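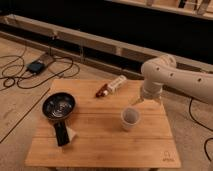
Home Projects Reports Archive Contact

Guessing the Killer: How Early Do Crime Readers Make Up Their Minds?

Project report, Popular Fiction module, Pridby College, November 2021

I picked this topic because I'm terrible at whodunits. I always settle on somebody by chapter three and then sulk when I'm wrong, and I wanted to know if other people do the same thing (they do!). So for my project I got a bunch of crime readers to go through one novel and write down their main suspect at the end of every chapter.

The book was Tununine, a village mystery from a small press called Gralia. It has 35 chapters, which made the bookkeeping easy, and it isn't well known, so hardly anyone had the ending spoiled. I started out in April with a different book, a big bestseller, and had to throw all of that away when I found the killer's name in the second line of a popular online review. Lesson learned - search for spoilers first.

I recruited readers through the Pridby library reading group and a post on Kombo, the forum our department uses. Everyone got the same one-page form with three columns: chapter, suspect, and why. The "why" column was my favorite part. One reader wrote "too nice to the dog" for six chapters in a row and then switched to the vicar without a word of explanation.

I typed every single comment into a spreadsheet, 3,753 words of it by the end, and sorted them into reasons based on clues, reasons based on character, and plain hunches. I should have decided on those categories before I began typing. A lot of comments were half one thing and half another, and I went back and changed my mind about plenty of them, so please take the sorting with a pinch of salt.

What I found was that most people named a suspect very early and then stayed loyal, even after the alibi scene at the railroad station. The ones who switched mostly did it right at a chapter ending, when the author leaves you hanging, and hunches beat clues as a reason until well into the second half. I'd expected clues to win easily, so that was a fun surprise.
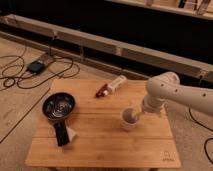
Did the people who read more crime novels guess better?

Only a little. The heavy readers got to the right person sooner, but a couple of them talked themselves out of it again before the end because it seemed too obvious.

If I did it over I'd use some 6 short stories in place of one long novel. Several readers fell behind over the summer and filled in a stack of chapters from memory, and those forms are marked in the spreadsheet with an asterisk.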